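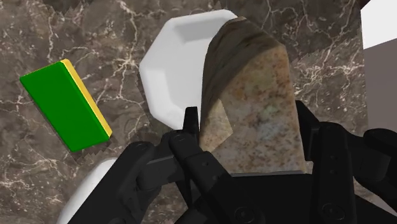 # Womberg Household Words

Reading time: 3 min

Womberg is a word list for people who learn English after they moved to an English-speaking place. It has 3000 entries, all from daily life at home: cooking, cleaning, small repairs, letters from the landlord. Each entry has the word, a simple definition, one example sentence and a note if the word is easy to confuse with another.

I started the list when I was teaching an evening class in Pallville. My students could talk about their jobs very well, but they did not know what to call the thing under the sink. The textbooks had a lot of airports and hotels, and almost no kitchens.

## What is in the files

- words.csv - the main list, one entry per line
- pairs.csv - 40 pairs of words which learners often mix
- sources.txt - where the example sentences come from

The columns of words.csv are: id, word, part_of_speech, room, definition, example, note. The column "room" can be empty. Some words, like "bill" or "leak", belong to the whole home and I did not want to force them.

All files are in UTF-8, with comma as separator. If your spreadsheet shows strange letters in the note column, please choose the encoding by hand when you open the file.

## How the sentences were written

Ilona Bodnár and I wrote most of the examples. Chie Fukuda read every one and marked those which sounded stiff. We kept the sentences short and in the present tense where it was possible. An entry looks like this:

sponge, noun, kitchen, "a soft block that holds water, used for washing", "The sponge is next to the plate.", "Do not confuse with: cloth"

Spelling is American. British words are given in the note only, so you will find "faucet" in the list and "tap" beside it.

## Known problems

The bathroom part is weaker than the kitchen part. Verbs with two parts (wipe down, throw out, plug in) are not complete, and I am still not sure about the best way to sort them. At the moment "throw out" stands under T, but Junpei Minami thinks that learners will search it under "out". We did not decide yet.

Level marks were removed in version 2. They were only my own guess, and teachers were using them as if they were tested.

Words for food are mostly left out. They depend too much on where the reader comes from - a list of vegetables for one family is useless for the next one.

## Use and corrections

You may copy, print and change the list for teaching, also in paid classes. Please keep the file sources.txt with it. For corrections, open an issue with the id of the entry and your new text. I read them in the evening, and an answer can take some time.

Last updated: March

Related

Womberg Pairs: printable cards
Letters From the Landlord, a reading pack
Notes on two-part verbs, by Junpei Minami
Rathore beginner word list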